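Driver change at Wragg for the Cirnbridge round

apex_906
Posted 4/3/23
Wragg have confirmed the Stukitz seat goes to the reserve for Cirnbridge. He has 186 test laps in the car, all on the medium tire. I expect a deficit in qualifying trim.
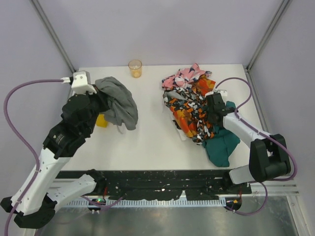

Table and both arms

lowdrag
Lap count is a poor metric. Most of those laps were at Driltden, which has no braking zone comparable to turn 3. Brake temperature management will be the limit.

apex_906
Turn 3 at Cirnbridge was reprofiled in April. Entry speed is up and the stop is shorter. Driltden data carries over better than you think.

lowdrag
Disagree. A shorter stop from a higher speed means more peak load on the front axle. He has never run that brake duct spec.
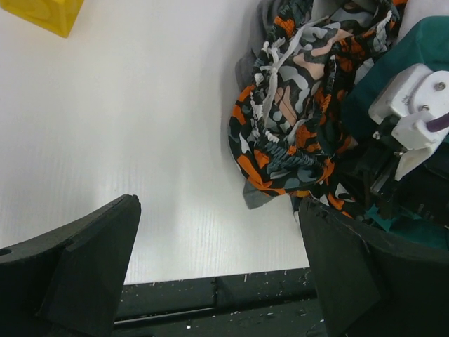 Camo fabric with white cords, yellow block at left

rearwing_k
You are both ignoring the contract. The outgoing driver had 30 days left and asked to leave early. Wragg had to put somebody in the car.

lowdrag
That explains the timing. It does not explain picking him over the Stukitz test driver, who has raced there.

apex_906
Test driver has no license for this class. Check the entry list.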